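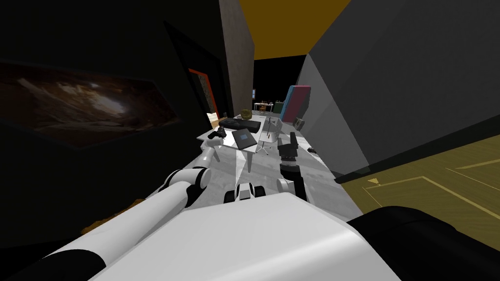
Welcher Greifer taugt für vollgestellte Tischflächen, wenn Arm und Regler gleich bleiben? Der Zweifinger-Greifer mit weichen Auflagen, zumindest bei flachen und mittelgroßen Gegenständen; bei dünnbeinigen Ständern gewinnt keiner der getesteten.

Abb. 3: Simulierte Tischumgebung aus Sicht des Roboters, mit Tastatur, Gamecontroller, Ständer und Korb auf der Marmorplatte.

4.2 Greifervergleich in der Simulation

Vorab zur Einordnung. Abschnitt 4.1 hat nur die Regler verglichen, Greifer dort fest. Jetzt umgekehrt: Regler fest (Impedanz, Parametersatz wie in 4.1), Greifer variabel. Verglichen werden 3 Modelle: Desine (zwei Finger, parallel, weiche Auflagen), Flestness (zwei Finger, parallel, harte Auflagen) und Mokex (drei Finger, unteraktuiert). Alle Modelle mit denselben Reibwerten für die Objekte, die Auflagen natürlich verschieden. Kinematik der Arme unverändert, Flanschabstand pro Greifer nachkalibriert.

Die Szenen stammen aus dem Generator Bugti. Pro Lauf wird ein Raum erzeugt, darin eine Arbeitsfläche mit zufällig gezogenen Objekten. Abb. 3 zeigt eine der engeren Varianten: langer Tisch zwischen zwei Wänden, die Objekte überwiegend zur Mitte und zum hinteren Ende hin. Solche Gangszenen waren im ersten Entwurf der Studie gar nicht vorgesehen, haben sich aber als die aufschlussreicheren herausgestellt. In offenen Räumen weicht der Ellbogen einfach aus. Im Gang kostet das Ausweichen Reichweite, und dann zählt die Baulänge des Greifers plötzlich mit.

Insgesamt 1617 Griffversuche, gleichmäßig auf die Greifer verteilt. Als Erfolg gilt: Objekt angehoben, gehalten, ohne Kontakt zu Nachbarobjekten wieder abgesetzt. Kontakt beim Anfahren wird getrennt protokolliert und zählt nicht als Fehlgriff. Darüber kann man streiten — für die Frage nach dem Greifer selbst fanden wir die Trennung sauberer, da der Anfahrweg vom Planer kommt und nicht vom Finger.

Flache Objekte. Tastaturen, Tablets, zugeklappte Geräte. Hier fällt Mokex deutlich ab. Die drei Finger brauchen Platz unter der Kante, den gibt es auf einer planen Platte nicht. Häufigster Ablauf im Protokoll: Fingerspitze setzt auf, Gelenk knickt früh ein, Objekt wird geschoben statt gegriffen. Flestness greift zwar, verliert aber beim Anheben, sobald der Schwerpunkt außerhalb der Griffachse liegt. Desine am stabilsten. Die Auflagen geben nach und die Kontaktfläche wächst. Dass das Kontaktmodell der Simulation genau diesen Effekt eher zu freundlich abbildet, ist bekannt, siehe Einschränkungen weiter unten.

Kompakte Objekte. Gamecontroller, kleine Lautsprecher, Schachteln. Unterschiede gering. Mokex hier sogar leicht vorn, vor allem bei unregelmäßiger Form, weil die Finger sich anlegen. Bei Schachteln dreht sich das um. Objekte nahe der Tischkante sind für alle drei unangenehm, die Ursache liegt aber im Planer: er meidet Posen, bei denen das Handgelenk unter Plattenniveau kommt, auch wenn seitlich genug Platz wäre.

Körbe und Hohlkörper. Griff am Rand, ein Finger innen, einer außen. Mit Desine und Flestness problemlos, sofern der Korb erreichbar ist. Am hinteren Tischende ist er das oft nicht. Diese Fälle wurden vorab über die Erreichbarkeitskarte aussortiert und sind in der Zahl oben nicht entahlten.

Ständer auf dünnen Beinen. Schlecht, bei allen. Der Tiefenschätzer liefert für die Beine lückenhafte Punkte, der Griffkandidat landet zu hoch oder daneben. Steht dazu noch etwas Durchscheinendes direkt daneben, verschmelzen beide in der Segmentierung gern zu einem Objekt. Ein Greifertausch ändert daran nichts. Mit Grundwahrheit statt Schätzung für die Objektpose wurde ein Teil der Versuche wiederholt, dort griff Flestness am saubersten (schmale Finger, wenig seitlicher Platzbedarf).

Kameraposition. Zwei Varianten: Kopfkamera allein, Kopfkamera plus Handgelenk. Die zweite bringt vor allem dann etwas, wenn der eigene Unterarm das Ziel verdeckt. Aus der Kopfperspektive liegen Unterarm und Handgelenk regelmäßig vor kleineren Objekten, besonders auf der Seite des arbeitenden Arms. Ohne Handgelenkkamera wartet der Regler auf eine freie Sicht, die bei gestreckter Pose nicht kommt, und bricht nach Zeitüberschreitung ab. Diese Abbrüche haben wir als Fehlversuche gewertet. Den Vergleich der Greifer verschiebt das kaum. Einzige Ausnahme Mokex, dessen breites Gehäuse auch der Handgelenkkamera einen Teil des Bildes nimmt.

Zweiarmige Griffe. Nur am Rand untersucht. 2 Konfigurationen, gleiche Greifer links und rechts bzw. gemischt. Gemischt (Desine links, Mokex rechts) klang auf dem Papier gut, in der Simulation behindern sich die Arme beim Umgreifen aber so oft, dass wir die Reihe abgebrochen haben. Für eine Aussage reicht die Menge nicht.

Einschränkungen. Erstens das Kontaktmodell: weiche Auflagen werden über eine erhöhte Reibung plus Federterm genähert, Verformung gibt es nicht. Der Vorsprung von Desine dürfte real kleiner ausfallen. Zweitens Texturen. Gemusterte Platten wie die in Abb. 3 stören den Tiefenschätzer mehr als einfarbige, die Verteilung der Texturen im Generator wurde aber nicht ausgeglichen. Drittens sind die Objektmassen grob gesetzt, bei Körben wohl zu leicht. Eine Nachmessung der Auflagensteifigkeit durch Khurram Rind läuft, die Werte lagen bei Abgabe noch nicht vor und fehlen daher in der Auswertung.

Für die Realversuche in Abschnitt 5 gehen Desine und Flestness weiter, Mokex nicht. Ausschlaggebend waren die flachen Objekte und die Baulänge im Gang. Die Reglerparameter werden aus 4.1 übernommen, lediglich die Schließkraft wird pro Greifer neu eingestelt.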